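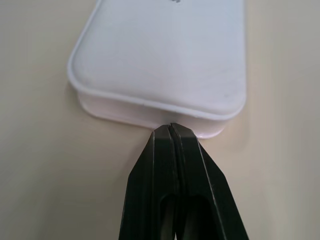 4.2 Pushing with closed fingers

Figure 3. Wrist camera view with the fingers closed and the tips at the base of the container's near end.

The arm was built on a bench in the shared workshop at Riquelme, from parts that members already had or could cut there. Benjie Layug designed the wrist bracket and Ulises Carrasco wrote the motion code. The controller is a secondhand Indutton board. Its current reading is too coarse to serve as a force sensor, so we relied on the wrist camera and on slow moves.

Many household containers are wider than the gripper can open. For these we used pushing in place of grasping. The fingers close fully before the approach and stay closed until the arm has backed away. With the tips pressed together (Figure 3), the gripper presents one narrow contact, which we aim at the middle of the short side. Contact is made low, where the side wall meets the table. In early trials we pushed higher on the wall, and light containers tipped or turned before they slid.

Aiming depends on finding the near edge in the camera image. A white container on a pale tabletop gives little contrast, and our first edge detector, taken from Carrasco's earlier Prurkine project, often locked onto the bright line of the raised lip when it should have followed the base. The lip lies inside the base outline, so the planned contact point ended up too far forward. We changed the search to start at the fingertips, which are dark and easy to find, and move outward across the table until the first steady change in tone. Soft shadows still cause errors – mostly near the rounded corners – and we discard any edge found there.

We ran 518 pushes with the final settings and counted a push as good if the container stopped within 8 mm of its target. By that measure 470 were good. Most of the others ended with the container rotated, which we put down to a contact point off the center line. Aldana Huenchumán checked the stopping positions by hand with a steel rule.

The method has no way to correct a turn once it has started. A second camera over the bench would help, but it would also need its own mount and calibration, and we left it out of this build.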